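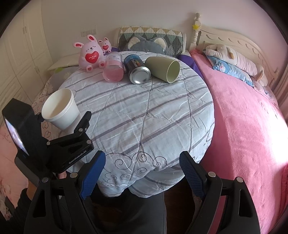
Dwynwen Harries had told me to come round the back, past the water butt, and to mind the step. I did mind the step and then walked straight into the washing line, so she was already laughing when she opened the door. Good start!

I'd gone to Dandulham to ask her about quilts. She has been making and mending them for most of her life, and for the last few years she's run the evening class at the village hall, the one with the waiting list. I've been on that list myself (twice, and both times I chickened out), so I was a bit nervous about asking silly questions.

"Ask them," she said. "I've been asked if you can put a quilt in the tumble dryer with the cat's hairs still on it. You can't shock me."

So I asked how she got started. Her grandmother quilted, which I'd half expected, but it was her grandmother's neighbour who taught her. "Nan had no patience with me at all. She'd take the needle off me and do it herself. The woman next door let me make a complete mess of things, and then she'd hand me the unpicker and go and put the kettle on."

Her first finished piece was a doll's blanket with corners that didn't meet. She still has it, in a pillowcase at the top of the airing cupboard, and she got it out to show me. The stitches are enormous. There's a brown mark on the back that she says is gravy.

We got on to tea and a very good lemon cake, and I asked what beginners get wrong. I thought she'd say cutting, and she did say cutting, but mostly she talked about size.

"They all want to make a king-size. First go! They've got a big bed and they want to cover it. I tell them to make a cushion and they look at me as if I've sent them to bed early."

She had a student who turned up to the first class with 200 squares already cut out, all from old shirts, and no two the same size. They spent that whole evening with a ruler. Dwynwen went through the pile again on her own at home and saved most of them, and the quilt got finished the following November. "Lovely thing, it was. Bit wavy down one side. She's never noticed and I'm never going to tell her." (I did ask if I could print that. She said the lady in question only reads the parish magazine.)

She does most of her own quilting by hand, with plain straight lines crossing into diamonds, because she likes to do it in front of the telly without thinking. For the class she lets people use machines. Hers is a Stelmakh, older than I am and about as heavy as a fridge, and she bought it second-hand from a curtain maker who was retiring. It came with 18 bobbins, all wound with the same mustard thread. "I've been using up that mustard ever since. If you ever see a quilt of mine with a mustard back, that's why."

I wanted to know about washing, as I've got an old one of my mum's that I'm scared to touch. Dwynwen's advice was to try a damp white cloth on each of the dark colours first and see if anything comes off. If it does, leave it alone and air it on a dry day, out of the sun. If it doesn't, use cool water and the bath, press it down gently with your hands, and don't ever lift it by one corner when it's wet. "It'll weigh as much as a sheep. Get someone to help you, and roll it in towels."

And fabric? She gets her cottons from Lerkura, the little shop by the station, and her wadding by post from Skotalora. She won't hear a word against polyester wadding for children's quilts, though she prefers cotton for her own bed. "People get very grand about it. A child's going to be sick on it, love. Buy the one that washes."

I asked whether she'd ever counted how many she's made. She hasn't counted the quilts, but she did once keep a tally of the hours on a single one, a wedding present for her nephew, and she stopped writing them down when she got to 1000. "I thought, if I carry on with this I'll start to resent the boy."

People do offer to buy them. One man offered her 100 pounds for a double - he thought he was being generous - and she gave him the name of a department store.

Before I went she made me thread a needle and do a row, there at the kitchen table, on a bit of spare calico. Mine went uphill. She looked at it for a while, turned it round the other way, and said I could start in the new year if I brought my own scissors. I've put my name down again.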